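Flistholm to Lellemetti by bicycle, part four: the last leg, and the final distance

The route sheet said 2,000 kilometers. I have been asked twice by email whether I rode all of it, so the number first: 1,984. The missing 16 are explained further down.

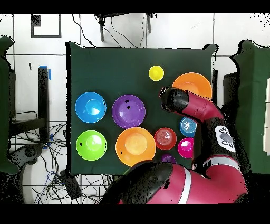 Posted by Clive Fairclough in July
Filed under: Route notes, Cycling, Long trips

Part three ended at the Issahaku guesthouse, where I stayed two nights to dry the tent and replace the rear brake pads. What remained was 253 kilometers to Lellemetti, which I split into three days. The split was uneven on account of water. There is a tap at the church in the second village and then no other until the campground at the lake, so the first day had to be short and the second long.

Day one was paved for its full length. The surface is coarse chipseal, slow but even, with a shoulder as wide as a loaded bike. I ran the tires slightly softer than on the coast road and left them that way. Wind was from the left all morning. I reached the church before noon and could have gone on, but I kept to the plan, did laundry in a bucket, and checked the spokes. Two on the drive side of the rear wheel were loose. I brought them up by a quarter turn each and they held to the end.

The second day started at 5:15 in the morning. The pavement stops at a bridge with a weight limit sign, and past it the road is graded gravel. Graders had been through recently, which is bad news on a bike: the loose material ends up in the middle and at both edges, and the two usable wheel tracks are narrow. In the tracks I could hold a normal pace. Outside them the front wheel plowed. With heavier front bags I would have walked part of it.

The climb on this section is listed on the regional map at 300 meters. My altimeter agreed closely enough that I see no reason to argue. The grade is steady apart from one steep ramp near the top, after the turnoff to the quarry. I stopped twice on the ramp. Quarry trucks use the road until mid-afternoon and they do slow down, but the dust hangs for a minute or more after each one. Carry something to put over your mouth. 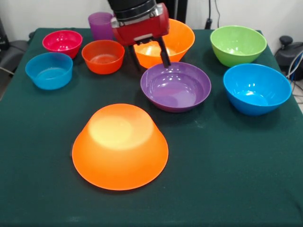 At the lake I met Eetu Pesonen and Lutfa Khan, who were riding the same route in the other direction on a tandem. We traded information. They had come through the detour I was about to hit and gave me the correct turn, which was not marked. In return I told them about the tap. Eetu had a paper copy of the older route sheet, and comparing it with mine turned up the source of the difference in distance. The older sheet goes around the north end of the lake on the forest road. Mine, printed later, goes the same way, but the forest road has since been closed at the second culvert and riders are sent along the power line track, which is shorter by 16 kilometers.

The power line track is rideable in dry weather. It has three gates, all of which should be left as found. The ground between the second and third gates is soft, and I walked that stretch. After the third gate it joins the county road at a T junction with no sign. Turn right. Left takes you to a gravel pit.

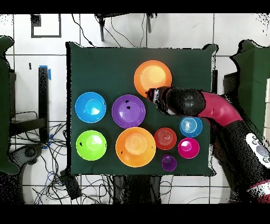 From the junction to Lellemetti is an easy half day. The county road has been repaved, traffic is light, and the only store is on the right at the top of a short rise. It closes for lunch.

For the return I used the Jerkodus bus, which takes bicycles in the luggage bay if the front wheel is off and the chain is covered. Space cannot be reserved. The driver, Kwabena Addo, allowed two bikes per trip and mine was the second. The bike fare is paid in cash on board. Pedals should come off before the bus arrives; I left this too late and held up the line.

Equipment failures for this leg: one bottle cage bolt, lost on the gravel, replaced with a zip tie. No punctures. The stove burned dirty from the lake onward and needs a new jet.

Abdul-Rahman Appiah has offered to host the corrected track file. It will have the power line section in it and the tap at the church. I will add the link to this post when it is up.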